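Protokoll Instandhaltungsrunde Zelle 9

Ort: Standort Selerau, Besprechungsraum neben der Laborwerkstatt
Zeit: Juni, Beginn 9 Uhr
Teilnehmende: Instandhaltung, Laborautomation, Arbeitssicherheit, Vertretung Rodley (zugeschaltet)
Verteiler: wie Teilnehmende, zusätzlich Projektablage Orbán

TOP 1 Protokoll der letzten Sitzung
Ohne Änderungen angenommen. Offener Punkt »Ersatzteilliste Greifer« wird unter TOP 4 behandelt.

TOP 2 Zustand der Zelle
Die Zelle hat seit der letzten Durchsicht 3,000 Pipettierzyklen absolviert. Gelenkspiel und Bremsentest liegen innerhalb der Vorgaben, die Werte sind im Wartungsbuch eingetragen. Die Schrauben am Grundflansch wurden mit Drehmomentschlüssel geprüft, zwei davon nachgezogen. Der Controller meldet keine gespeicherten Fehler.

Zu klären bleibt die Kabelführung. Die Leitung zum Handgelenk läuft außen am Arm und ist im unteren Bereich nur lose um das Gehäuse gelegt. Bei großen Drehwinkeln der ersten Achse kann sie auf Zug kommen. Beschluss: Leitung neu verlegen, Schlaufenlänge in beiden Endlagen der Achse prüfen, erst danach Klettbinder setzen. Kabelbinder aus Kunststoff sind am Arm nicht zulässig. 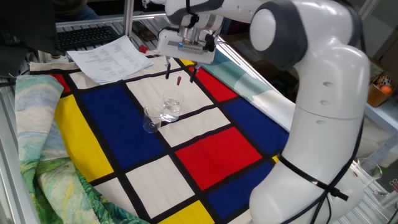 Abb. 1: Arm mit außen geführter Leitung, Greifer geöffnet, Pipette im hinteren Becherglas

TOP 3 Einrichten der Übergabeposition
Die Aufgabe umfasst die Entnahme aus einem gefüllten und die Abgabe in ein leeres Glas. Nach dem Tausch der Fingerbeläge stimmte die Höhe des Werkzeugmittelpunkts nicht mehr. Die Laborautomation hat den TCP nach der Vierpunktmethode neu bestimmt und beide Glaspositionen neu eingelernt. Folgende Reihenfolge wird verbindlich:

1. Greifer öffnen, Beläge auf Sitz und Verschmutzung prüfen.
2. TCP bestimmen, Ergebnis mit dem letzten Datensatz vergleichen.
3. Anfahrpunkt oberhalb des Glasrands einlernen, danach Eintauchpunkt.
4. Abgabeposition ohne Flüssigkeit anfahren.
5. Testlauf mit reduzierter Geschwindigkeit, Hand am Zustimmtaster.

Die gemusterte Tischauflage bleibt liegen. Sie ist Bestandteil der Prüfbedingungen für die Bildauswertung und darf beim Einrichten nicht verschoben werden. Falten unter den Gläsern sind vor dem Einlernen glattzustreichen, andernfalls ist die Eintauchtiefe nicht reproduzierbar.

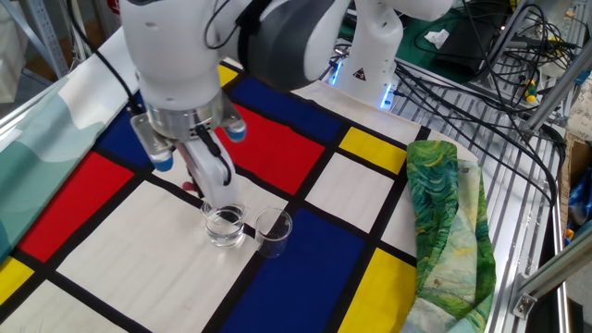 Abb. 2: Greifer mit blauen Fingerbelägen über dem wassergefüllten Glas, rechts daneben das leere Glas

TOP 4 Greifer und Verschleißteile
Die Fingerbeläge werden künftig nach 1,000 Zyklen auf Risse und Ablösung geprüft und nach 3,000 Zyklen getauscht, unabhängig vom Befund. Rodley liefert die Beläge satzweise; ein Satz ist am Lager, ein weiterer wird bestellt. Kleberreste auf den Fingern sind mit Isopropanol zu entfernen. Schaber aus Metall sind nicht zu verwenden.

Die Schließkraft wurde bislang nach Gefühl eingestellt. Das ist nicht dokumentierbar. Bis zur nächsten Sitzung wird ein Sollwert ermittelt, bei dem die Pipette sicher gehalten und der Gummiball vollständig entlüftet wird. Der Sollwert ist im Programmkopf zu hinterlegen und gegen versehentliches Ändern zu sperren.

Die Anschraubung am Handgelenkflansch ist bei jedem Belagwechsel auf festen Sitz zu kontrollieren. Der Eintrag im Wartungsbuch erfolgt mit Kürzel und Zyklenstand.

TOP 5 Ausrichtung über den Gläsern
Beim Verfahren zwischen Entnahme und Abgabe liegt der Abstand der Gläser im Bereich weniger Zentimeter. Diskutiert wurde, ob der Zwischenpunkt über beiden Gläsern entfallen kann. Ergebnis: Der Zwischenpunkt bleibt, die Überschleifzone wird jedoch verkleinert. Nach der Änderung sind 500 Zyklen mit Wasser zu fahren, Tropfverluste sind zu protokollieren.
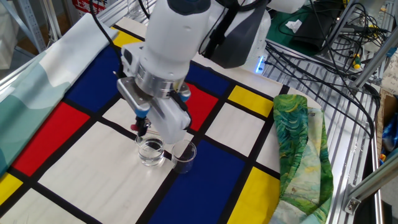

Randlow wandte ein, 500 Zyklen mit Wasser sagten wenig über das Verhalten bei zäheren Medien aus, und verlangte einen zweiten Durchgang mit Glycerinlösung. Die Laborautomation hält das für vertretbar, sofern die Pipette zwischen den Durchgängen gewechselt wird. Der zweite Durchgang wird aufgenommen, der Termin richtet sich nach der Lieferung der Beläge.

TOP 6 Verschiedenes
Werkzeug ist vor jedem Automatikbetrieb aus dem Kabelbereich der Zelle zu entfernen. Die Arbeitssicherheit ergänzt die Freigabeliste um diesen Punkt.
Die Sicherung der Programme erfolgt weiterhin vor und nach jeder Änderung am TCP, Ablage unter Orbán, Unterordner Zelle 9.

Offene Punkte
Leitung am Arm neu verlegen: Instandhaltung
Sollwert Schließkraft: Laborautomation
Bestellung Fingerbeläge: Instandhaltung, Rückmeldung durch Rodley
Versuchsplan Glycerinlösung: Laborautomation, Abstimmung mit Randlow
Freigabeliste ergänzen: Arbeitssicherheit

Nächste Sitzung im Juli, gleicher Ort, Beginn 9 Uhr.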